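Thermodynamics thread, because I've now been sent the same leaflet by three different people and I'd like to have one place to point them to.

The leaflet is from Skalteck. It says their Hemow panel heater "delivers up to 66% more heat per unit of electricity than a conventional electric heater". It's a plug-in box with a wire element and a small fan. No compressor, no outdoor unit, no pipework.

First law, school version. Energy into the box equals energy out of the box plus whatever stays inside. Once the thing has warmed up, nothing more is staying inside. So watts in at the plug, watts out into the room.

A cheap fan heater already turns all the electricity it draws into heat in the room. Even the bit that drives the fan ends up as heat when the moving air slows down. You can't get 66% more than all of it.

Same goes for anything else you plug in, by the way. A PC doing sums for an hour warms the room exactly as much as a heater drawing the same power. The calculation isn't stored anywhere as energy.

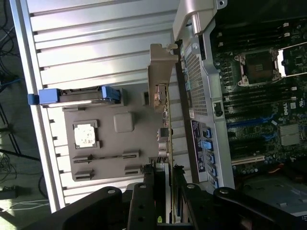

Dell board, chipset heatsink bottom of the logo side. Socket's empty.

Now the test figures, which somebody at Netwood kindly scanned and put up. The Hemow was run for 2 hours and the electricity used is given as 3,000 watt-hours. So an average of 1,500 W. Fine so far.

Then they say a "conventional" heater needed 2,030 W to hold the same room at the same temperature. Same room, same temperature, but the two runs were done in different months. One of them was July. Outside temperature isn't given for either.

Heat loss through the walls depends on the difference between inside and outside. If it's milder out, you need less power. That would explain the lot without any special element.

Also 2,030 over 1,500 is a 35% difference, so I've no idea where 66 comes from even if you swallow the test whole.
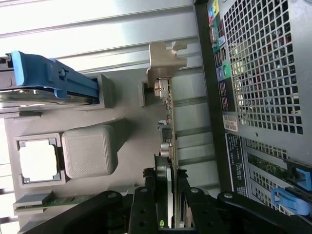 Radonjić replied to ask whether a heat pump doesn't do exactly this, since those are sold as giving out three times what you put in, and nobody calls that a breach of the first law.

Fair question. A heat pump moves heat in from outside. Count that as an input and the sum balances. The Hemow has no outside to draw on, it sits on your carpet. Whatever it took from the room it would only be handing back to the room.

And before anyone says "radiant": yes, feeling warm and the air being warm are different things. You might be comfy at a lower air temperature in front of a hot panel. But that's a claim about comfort, and the leaflet says "more heat".

I've asked Skalteck for the outdoor readings and the meter model. Sent 25 Jan 2020. Will post whatever comes back, including if I've got this wrong.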